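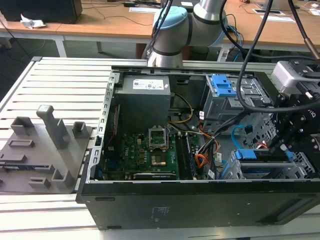 Report on a Visit to the Tullon Computer Refurbishment Center, Mondunwood

Purpose of the visit

The Flaltdale Adult Learning Service visited the Tullon center in Mondunwood on a Thursday in October. The visit was arranged so that staff who plan our evening courses in computer repair could see how used office computers are received, opened, checked and prepared for a second period of use. Our own workshop opened with donated equipment and has grown without much planning. The service wished to compare its methods with those of a larger site before ordering benches and storage for the coming year.

The party was made up of 11 members of staff. We arrived at 9:30 a.m. and were received in the front office, where visitors sign in, leave their coats and are given a printed sheet of house rules. Food and drink are not permitted beyond the office door. Loose scarves and bracelets must be removed before entering the work area.

The center and its work

Tullon occupies a single-story building on the edge of Mondunwood, formerly a carpet warehouse. It accepts desktop computers, monitors and small network equipment from offices, schools and libraries. It does not accept printers, a rule introduced two years ago when the storage area could no longer hold them.

In the last full year the center handled 3000 desktop computers. Of the most recent batch, which came from a county office and numbered 590 machines, 152 had been set aside for parts at the time of our visit. The remainder were either finished or waiting in the racks. We were told that this share is higher than usual and reflects the age of the batch.

Finished machines go to community groups and to families referred by local schools. A smaller number are sold at the counter on Saturdays to cover the cost of new drives and cleaning supplies.

Receiving area

Equipment enters through a loading door at the rear. Each pallet is given a sheet showing the donor, the date and the number of units, and each computer then receives its own numbered sticker. The number follows the machine through every later stage. Our hosts were firm that no case may be opened before it has been numbered, and several members of our party noted that we do not follow this practice ourselves.

Computers are sorted by case size. Full towers are placed on the lowest shelves, small desktop units in the middle, and the smallest units in gray bins. Power cords are removed and hung by length on a wall rail. Keyboards and mice are tested on a separate bench by the window, which we passed without stopping.

Opening and inspection

The greater part of the morning was spent on the inspection of open computers. Towers are worked on lying down, with the side panel off and the interior facing up. The black desktop tower we studied rested this way on a worktable of light gray aluminum slats. Our party was interested in the table surface. The benches in our own workshop are solid board covered with matting, and screws tend to collect along the seam at the back.

Inspection follows a fixed order, printed on a card at each station:

Check the number on the case against the work sheet.
Look over the power supply and read its label.
Look over the motherboard for damaged parts.
Check the processor socket.
Check the memory slots and expansion slots.
Check the drive bays and latches.
Check every cable for damage and for a firm connection.
Write the result on the sheet before moving to the next case.

The power supply in the tower carried a white label with its certification logos, and our hosts used it to explain which details are copied to the work sheet. A supply with a missing or unreadable label is not reused at Tullon, even if it passes its test. We intend to adopt the same rule.

Processor sockets

A good deal of discussion concerned the processor socket. The retention bracket on this board was standing upright, leaving the socket open. Learners at Flaltdale are often nervous at this point of the work, and some of our tutors have preferred to leave the socket closed and treat the board as a single part. The Tullon staff take a different view. They ask every new trainee to practice on scrap boards, raising and lowering the bracket until the movement is familiar, before a working machine is placed in front of them.

The center keeps a crate of scrap boards for this exercise and has offered to send us a selection. The service has accepted, subject to space.

Memory and expansion

The tower's two memory slots were beside the socket, with a long expansion slot further down the board. Tullon does not refit memory from mixed sources. Modules removed from a batch are tested, matched in pairs and stored in trays marked by size. Any module that fails once is recycled. The staff informed us that retesting had taken up more hours than it saved in parts.

Expansion cards are kept only where there is a known request for them. At present the center has more old graphics cards than it can place, and no further cards are being put into stock.

Drives and data

Bright blue plastic latches held our attention at the drive bays. The tower had two silver metal bays, each with a latch of this kind, and the color made them easy to find in a black case full of cables. The trainees are taught to look for colored parts first, as many makers of office computers use color to show what is meant to be moved by hand.

All drives received by the center are taken out and logged under the number of the computer. Erasing is carried out in a locked room, which visitors may view through a glass panel but may not enter. Drives that cannot be erased are destroyed, and the donor receives a written record. We were shown a blank copy of the form. It is one page long and considerably clearer than the two-page form in use at Flaltdale. A copy has been requested.

Cables

Cable work was the subject on which the two organizations differed most. In the open tower, a bundle of orange, red and black cables had been tied together near the edge of the board and bore two small white labels. A thin light-blue SATA cable ran across one side of the interior, and a yellow and black power cable looped down from the power supply toward the board. At Flaltdale, our learners remove every cable at the start of the lesson and refit them at the end. At Tullon, a cable is left in place unless it is damaged or prevents access to another part.

The reasoning given was practical. Connectors on older machines do not always stand up well to repeated removal, and ties and labels are seldom put back as they were. Our tutors agreed that the present Flaltdale method gives good practice but is hard on the equipment. A suggestion was made that a small number of towers be kept for full cable exercises, with all others handled in the Tullon manner.

Cleaning and closing

Dust is removed in a booth fitted with an extractor fan. Vent openings at the back of a case are brushed by hand first. Outer panels are wiped with a mild cleaner, and donor stickers are lifted with a plastic scraper. A computer is closed only when its work sheet has been signed by two people, one of whom must not have worked on it.

Supplies

Thermal paste, ties, labels and replacement screws are bought in bulk from Chu, a trade supplier that delivers to Mondunwood twice a month. Our present arrangement is to buy small packs as needed, often at retail prices. The service will ask Chu for a price list and compare it with last year's receipts.

Points raised in discussion

The closing meeting took place in the front office at 12:15 p.m. Questions from our party concerned the length of training, the lifting of heavy towers and the keeping of records. New trainees at Tullon spend their first two weeks in receiving and cleaning before they open a case. Lifting is done in pairs for full towers, and racks above shoulder height are used only for empty cases.

Records are kept on paper during the day and entered into a spreadsheet each afternoon. The center has considered tablets at the stations but has no plans to buy them this year.

Actions for the service

Number all donated computers on arrival, starting with the next delivery.
Replace the current data form with a one-page version.
Obtain a quotation for one slatted worktable for trial use.
Set aside six towers for cable exercises.
Arrange collection of the scrap boards from Tullon.
Request a price list from Chu.

The service thanks the staff and trainees of the Tullon center for their time and for the care with which they answered our questions. A return visit to the Flaltdale workshop has been offered for the spring term, and the Tullon staff have asked to attend an evening class while it is in session.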